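Teaching the arms at Cerneck

The woman who runs the training bench at Cerneck learned the job on packing lines. She now spends most of her day steering two robot arms by remote control, doing one small task again and again so the software has something to copy.

"People think I write code," she says. "I move my hands and the arms move."

The controls are Rizk handles, one for each arm. Her first task, in June, was putting bread in a basket. The plan called for 300 runs. They ended up recording 900.

"My early ones were too neat," she says. "I set everything down in the same spot and came in from the same side. Then you shift the basket a little and the model is lost."

Now she changes her approach from run to run, and she keeps some of the slips – a poor grip, a second try – as long as she recovers. A session lasts 60 minutes, then she takes a break.

Would she rather guide the arms by hand? "For one arm, sure. With two, I'd run out of hands."

The next job, for a customer called Saltutar, is folding napkins. She is not looking forward to it. "Cloth never does the same thing twice."
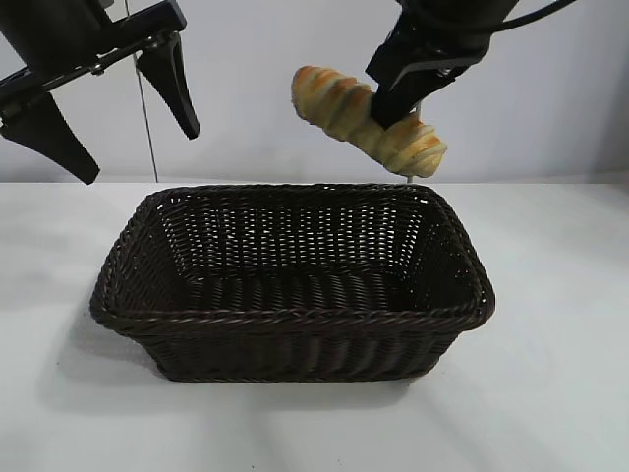

Issue 109
The right gripper holds a twisted loaf over the basket. The left one is open.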